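Green room, desk corner - October, started just after two

Finally got going on the desk corner and I'm so pleased I did! The plan from the Zomham meeting was to settle where the keyboard, lamp and tissues should live before we paint the other room, and to do it by sitting there and typing instead of drawing little boxes on squared paper. Budget for extras is 80, and so far I've spent none of it.

Started with the keyboard on the slant, lamp over on the left, tissues back in the corner. The orange shade against that green wall is a lovely thing. It makes the whole corner feel like evening, and the white top bounces plenty of light back.

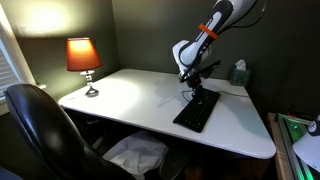

Godfrey Chege thinks the slant is a mistake and that anyone typing for more than 30 minutes will want it square to the front edge. He'd also like the lamp nearer, because the keys are black and the letters on them are faint, and he can't touch-type.

Fair point about the letters. I typed out the opening page of the Tedon notes twice, once slanted and once square, and made fewer mistakes square (but that was also the second go, so I knew the page by then). Needs doing again the other way round, ideally with Upendo, who types properly. What I do like about this keyboard is that it's full size. The number pad gets used every day for the stock sheets, and I'd be sorry to swap it for one of those short ones just to win back a bit of desk.

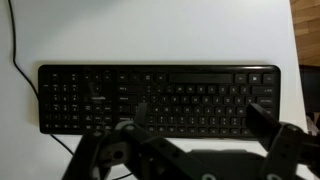 The other thing to sort is the cable. It's thin and light, good, but it goes wherever it fancies and ends up in a loop right where you'd want to put a notebook. Two ideas: a clip at the back edge, or a hole through the top with a grommet. I'm for the clip. Ute Meinecke has a bag of them left over from the Bomodico job, and I really don't want to drill that nice clean top.

Tissues: Imani asked for two boxes so people don't have to reach across each other. Both fit along the wall with room to spare. 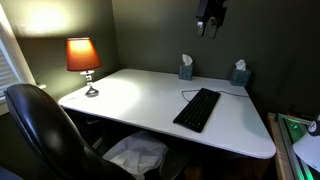 Two tissue boxes at the back, keyboard at an angle, lamp on.

I measured 37 cm from the wall as the furthest back I'd want the keyboard before my elbows start to complain. Njoroge has longer arms and should try it too. The black chair stays, whatever happens! The tall back is a joy, and it looks very smart next to the green.

With one box there's more space to spread papers out, and I think I lean that way, though Imani may well talk me round.
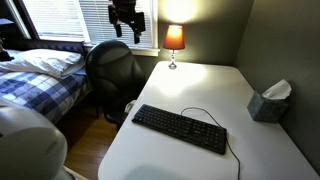
Single tissue box by the wall, lamp in the far corner, cable looping off the front.

To do:
Ask Ute for the clips
Typing test again, square first, then slanted
Try a paler bulb in the lamp for Godfrey, keep the shade
Check with Njoroge about the reach

Stopped at quarter to five. Desk left set up so Upendo can have a go in the morning.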